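Moving my sourdough starter to the cold shelf

10 September 2023

I have kept a sourdough starter on the kitchen counter since March, and until last month I fed it every day. It was a habit I picked up from the booklet that came with my first bag of Skalent flour, which says to feed once a day at the same hour and never miss. I missed plenty of times and the starter lived. What got to me in the end was the waste. A jar fed every day makes a lot of discard, and there are only so many crackers one household can eat.

So I moved it to the fridge. I'm writing down what I did, mostly so I can find it again.

Getting it ready

I fed it twice on the last day, morning and evening, and used less water than normal. My usual feed is equal weights of flour and water. For the cold I went to 60 grams of flour and a bit less water, enough that the spoon stood up in it. A stiff starter eats its food more slowly. After the evening feed I left it on the counter for an hour and then put it on the bottom shelf at the back.

The jar matters less than people say. Mine is an old jam jar with the lid resting on top and not screwed down. I did screw it down the first time, out of habit, and it hissed at me when I opened it a week later. Now I leave the lid loose and put a strip of tape on the side with the feeding written on it.

How long it keeps

The longest I have gone is 12 days. There was a layer of gray liquid on top and it smelled like nail polish remover, which was a bit alarming at breakfast. I poured the liquid off, threw out most of what was under it, and fed the rest. By the second feed it smelled normal again. I would not plan on leaving it that long every time, but I was away for work and had no choice.

A week is easy. At a week there is no liquid, the smell is mild, and one feed is nearly enough to bake with. I still give it two.

Waking it up

I take it out the evening before I want to mix dough. It gets one feed straight from the cold, with warm water, and sits overnight next to the stove. In the morning it gets another, and 8 hours later it has usually doubled. In a cool kitchen it can take longer, so I go by the rubber band around the jar and not by the clock.

I tried skipping the second feed once. The loaf rose, but slowly, and the crumb was tight along the bottom. It made decent toast. I would do it again if I was in a hurry, but I would start the dough earlier in the day to make up for it.

Flour

I have used three kinds since I started. The Skalent white is what I bake with most weeks. It is easy to find here and it behaves the same from bag to bag. For the starter itself I now use the whole rye from the Tabrizi grocery, which they sell from a bin. It costs a little more than the packaged rye. The starter clearly likes it - it comes back faster after the cold than it did on white flour alone. I mix the two half and half, so a small bag of rye lasts me a long time.

The third was a spelt flour I bought on a trip and didn't get along with. The dough went slack and spread all over the tray. That could easily have been me. I used up the last of it in pancakes. 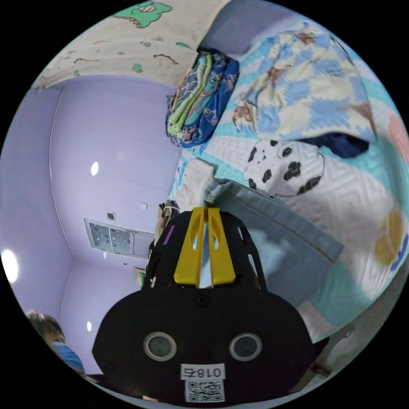 What changed in the bread

Less than I expected. The loaves are a little more sour than the ones I made in the spring, and the crust gets darker at the same oven setting, so I have started taking them out 5 minutes earlier. I bake in a covered pot, lid on for the first part and off for the rest, same as before.

The crumb is about the same. I was never getting those big open holes anyway, and for sandwiches I don't want them. The mustard ends up on your knee.

The discard

I went from a cupful every couple of days to a few spoonfuls a week. It goes into a jar of its own in the fridge door, and when the jar is full I make flatbreads in a dry pan with salt and a little oil. They don't need anything else, though chopped scallion is good if there is some around.

Next I want to try drying a bit of the starter on baking paper, as a backup in case I drop the jar. I have read that it keeps for months that way if it is properly dry before you crumble it up. I'll spread some out this week and see how long it takes in this weather.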